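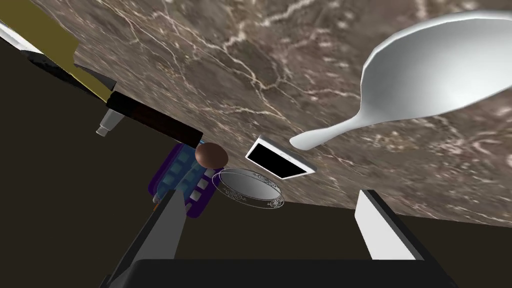

Holanda House, shared kitchen and store
Quarterly safety check with comments
Date of check: 3 Jul 2024
Previous check: November

Marking: OK = no action. ACT = action needed, see comment. N/A = does not apply to this room.

1. Floors and walkways

1.1 Floor clean and free of grease. OK
1.2 Floor covering in good repair. ACT
Comment: The vinyl has lifted at the join by the back door, far enough to catch a shoe. Taped down for now. Needs gluing, or a new threshold strip.
1.3 Route to the back door clear. ACT
Comment: Two crates of jars and a folded pushchair in the passage. Moved during the check. Same comment was made last time about the crates.
1.4 Wet floor sign available. OK
Comment: Kept behind the store door.

2. Worktops and small items

2.1 Worktops sound, no chips or open joints. OK
2.2 Sealant behind the sink intact. ACT
Comment: Black mould along the left-hand side. Cut out and reseal.
2.3 Trays and spoons put away after use, or kept back from the worktop edge. ACT
Comment: Small black-faced tray left out near the edge.
2.4 Knives in the block or the locked drawer. ACT
Comment: One paring knife loose in the tea towel drawer. Put back. The drawer lock works but the key was in it.
2.5 Chopping boards clean and not deeply scored. ACT
Comment: Red board is past use and has been thrown out. Replacement to be ordered.

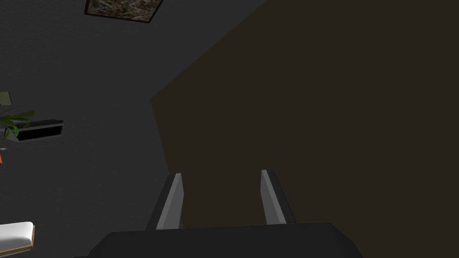
3. Electrical

3.1 Plugs and leads undamaged. OK
3.2 Portable appliances tested and labelled. ACT
Comment: The Ollia kettle has no label. It was bought after the last round of testing. The toaster label is in date but peeling off.
3.3 No multi-way adaptors near water. OK
3.4 Kettle rated at 2000 W or more to be on its own wall socket. OK
3.5 Extractor fan working. ACT
Comment: Runs on the high setting only. Filter is thick with grease and should be washed before anyone is called out to look at the motor.

4. Gas and hot water

4.1 Gas shut-off labelled and easy to reach. OK
4.2 Flames steady and blue on all burners. OK
Comment: Back right burner was slow to light – cleaned and tried again, fine.
4.3 Hot tap temperature taken after one minute. OK
Comment: 49 degrees. The mixer at the hand basin is set lower and was comfortable to the hand.
4.4 Boiler service in date. OK
Comment: Serviced by Skerora. Their sheet is in the folder, job number 579.

5. Fire

5.1 Fire blanket on its hook, tapes hanging free. OK
5.2 Extinguisher pin and seal in place, gauge in the green. OK
5.3 Heat alarm tested. OK
Comment: Sounded at once. Could be heard from the upstairs landing with the doors shut.
5.4 Fire door closes fully without help. ACT
Comment: Sticks 3 cm short of the frame. The closer needs adjusting. A wedge was found under the bench and has been taken away. Please don't bring in another one.

6. Food storage

6.1 Fridge at 5 degrees or below. OK
6.2 Raw meat on the bottom shelf, covered. N/A
Comment: None in the fridge on the day.
6.3 Opened food dated. ACT
Comment: Four tubs with no date. Thrown away.
6.4 No sign of pests. OK
Comment: Bait box 248 under the sink checked, bait not touched. Wastia are due to change it at their next visit.

7. Waste and cleaning products

7.1 Bins lined, lids closing. OK
7.2 Cleaning products in original bottles. ACT
Comment: Spray bottle marked only "blue stuff". Emptied and binned.
7.3 Bleach and descaler stored apart. OK
7.4 Gloves available in two sizes. ACT
Comment: Large only.

Actions to be done first: 5.4, 1.2, 3.2. The kettle is unplugged and on the store shelf until it has been tested – use the pan or the urn.

Carried over from last time: 1.3 crates in passage, 2.2 sealant.

Keep this sheet in the folder by the store door. Write the date next to each action when it is done and initial it.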